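In Praise of the Dull Afternoon at the Bench

September 2026

I have spent a good part of my working life getting robot arms ready to do jobs that other people find exciting, and I would like to put in a word for the part that comes before the exciting bit. I mean the setting up. I mean deciding where the arm stands on the table, which way it faces, how it folds when it's idle, and what happens when it reaches down for something small. These days I do most of that in simulation first, and I have come around to thinking everyone should, including the people (I was one of them, and a loud one) who used to say that a drawn room was no substitute for a real bolt.

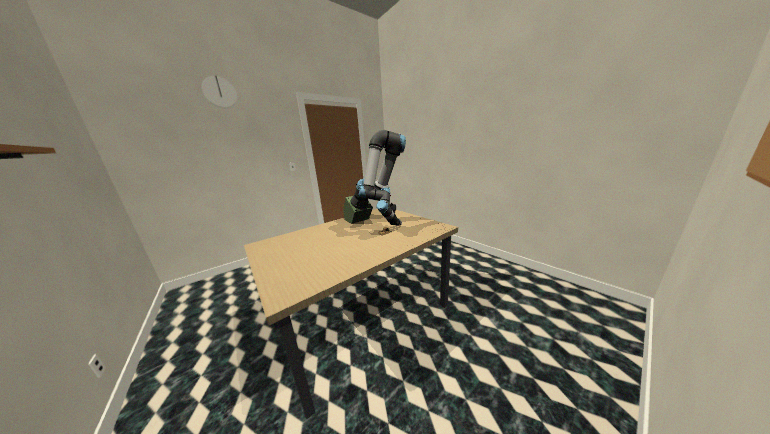
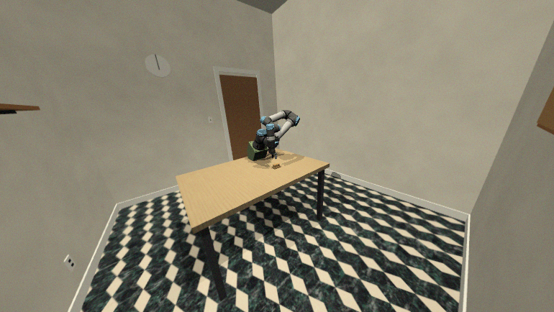
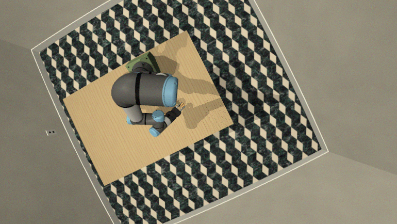 One arm, one table, one room with a door and a checkered floor.

My trouble with most cell setups I get called to look at is that the arm was bolted down in the first hour. Somebody wheels in the table, somebody else finds the middle of it, the drill comes out, and from then on every decision has to bow to those holes. I saw it at the Millau shop, where a perfectly good arm had been put dead center because it looked handsome there, and it spent its days twisting itself into a knot to reach a tray that sat nearly under its own elbow. It took us 9 working days to move it, once you count the wiring and the new plate and the arguing. The move itself was the length of my forearm.

So I like an arm at the edge of its table, with the working space laid out in front of it where you can see it. I like that even better when I've had the chance to be wrong about it a few times on a screen, where being wrong costs me a cup of coffee. For the Brurnton cell we tried seven positions for the base before anyone touched a wrench, and I'll admit that the one I had argued for turned out to be the second worst. The wrist ran out of travel just where we wanted the gripper to come straight down. You can find that out with a tape measure and a good imagination, I suppose, but my imagination has always been kinder to my own ideas than it ought to be.

Now, I do hear the other side, and I respect it. A friend at Šindelář who has been rebuilding joints longer than I have been near them likes to remind me that a simulated cable never gets tired, and a simulated floor is always level. He's right, too! I once spent most of a July chasing a small error in where an arm was putting things down, and the whole business came from a table leg that had been shimmed with folded cardboard, long since squashed flat. No model I could have built would have had that cardboard in it. If you take a setup straight from the screen to the shop and expect it to behave, you deserve the week you're about to have.

But I think that argument gets used to excuse skipping the step altogether, and there I have to dig in my heels a little. What I want from the drawn version is a fair first guess, plus a record of what I thought was true. When the real arm goes in and the gripper comes down a hair too far to one side, I have something to compare it with. Without that, all you've got is a machine that's off and a room full of people with opinions – mine among them.

There is also the matter of looking after the thing later. A cell gets set up once, if you're lucky, and then it gets cared for by whoever has the keys for years and years. At Sundetti they have a habit I've grown very fond of. Every 30 days somebody runs the arm through 5 fixed poses, the same ones that were worked out before it was installed, and writes down by hand how far off each one is. It's slow, and the clipboard is a disgrace, and the new hires always ask why it can't be done automatically. Maybe it could. I'd still rather they stood there and watched the wrist come around, and listened to it, and got to know what an ordinary move looks like, so they'd notice the first one that wasn't.

I would ask for one more thing, if anyone who signs off on schedules is reading. Put the setup time in the plan, under its own name, and leave it alone when the delivery date slips. It is always the first thing to be squeezed. Give whoever's doing it a quiet room and a small block to pick up and set down, over and over, until they're bored with it. Then let them have the drill.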